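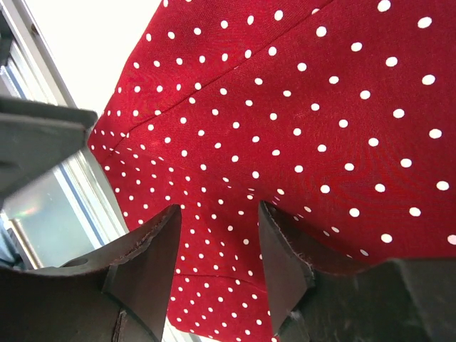

Red fabric with white polka dots, near the window. The seam is toward the upper left.

Matching a dot print across a seam on a washable curtain
Posted in Sewing and Household Textiles, September 2018

Our residents' association is replacing the curtains in its common room. The fabric selected is a red woven cloth with small white dots set in diagonal rows. On the first panel, the dots do not quite line up on either side of the seam. The difference is slight, but it is noticeable when daylight falls on the cloth. Is it acceptable to leave the seam as sewn, or should it be opened and matched? The finished width is to be 240 cm, and the remaining cloth is limited. Advice on the lower hem would also be appreciated.

Mastari

The decision depends on how full the curtain will be. Where the cloth is gathered, a small shift in the pattern is generally lost in the folds. Where the panel is to hang nearly flat, the seam should be opened and matched.

To match it, press under the seam allowance of one piece. Lay the fold over the second piece with both right sides facing up, and slide it along until the rows continue across the join. Pin at every second or third dot and slip-baste from the right side. The pieces may then be turned right sides together and stitched along the basting. Please note that matching uses extra length – normally up to one full repeat of the pattern for each additional panel. With a small dot this is very little.

For the hem, a double fold is recommended. Choose a row of dots near the fold and measure from it at both ends. If the print was not placed squarely on the cloth, follow the straight grain. A hem that follows a crooked print will not hang well. Wash and dry a sample before cutting, as red cloth may release color onto the white.

Penry

I would leave it. We have dotted curtains in our hall and the seams do not match either. Place the seam toward the side of the window and it will not be seen from the seats.

Raden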